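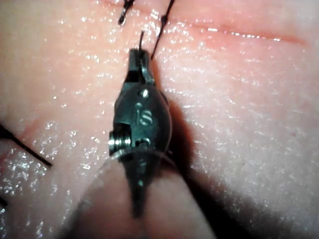 Mending is the household chore I would most like to hand over, and it is the one I hear least about when people discuss home robots. Dishes and laundry get the attention. Sewing on a button or closing a split seam needs a tool that can hold a very small, very flexible object and release it on command, and most arms sold for light work are built to grip mugs. The mechanical half of that problem has been solved at small scale in surgical instruments. A wristed gripper with narrow, squared-off jaws can close on a short black suture end and keep it standing straight up between the tips. I can't do that reliably with tweezers and button thread.

The question is what else would have to exist before the same motion could happen over a torn pillowcase on my kitchen table.

I went through this with Malte Görtz in November. He maintains sewing equipment at Moreira, which makes seat covers, and he has a low opinion of general-purpose arms. His shop automates long straight seams and has done so for years. The leftovers go to hand finishers: trimming tails, tying off, catching a skipped stitch. He timed one finisher on a Thursday shift. Her average repair took 68 seconds. The test cell they had on trial took 110 seconds for the same repair, when it finished at all, and it needed the part clamped flat by a person first. Clamping time was not included.

Most of the difference was in finding the thread. The cell could move to a known point quickly. It could not decide which of several dark lines was the one it wanted.

## Thread is a bad object

A mug has a shape that stays put. Thread has a length and a diameter, and everything else about it changes when you touch it. It also looks the same as the thread beside it.
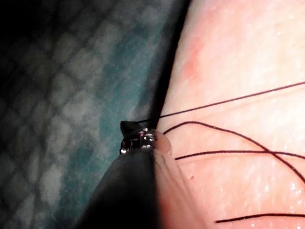

Crossings are where I expect a household machine to fail first. To pull a tail, it has to know which end belongs to which strand, and at a crossing the camera gets two dark lines going in and two coming out. Four thin black strands on a moist, brightly lit surface are enough to set the problem: one runs nearly straight from the tool tip, another arches over and comes down, and a third crosses it in an X. A person follows the curve without effort. Software has to assume that thread bends smoothly, and then cope with the places where it doesn't. Glare makes this worse, as does slight blur at close range.

Rasha Bataineh, who writes vision code and reads drafts of these posts, thinks I overstate it. Her view is that a machine can tug gently and watch what moves. I agree for sutures and upholstery thread. I am less sure about a worn cotton sheet, where a tug in the wrong place makes the hole bigger.

My current estimates for chores in this class:

- Trimming loose tails on a clamped, flat part: close, given good lighting.
- Sewing a button on a shirt that a person has placed in a jig: possible, slow.
- Darning a sock picked out of a basket: no.

The sock fails on nearly every count. It has to be found, opened, stretched over a form and inspected before any needle is involved, and the fabric around the hole is already weak. I did four by hand last weekend and spent more time looking for matching wool than sewing.

Malte has promised me the timing sheets from the second trial, with clamping counted this time.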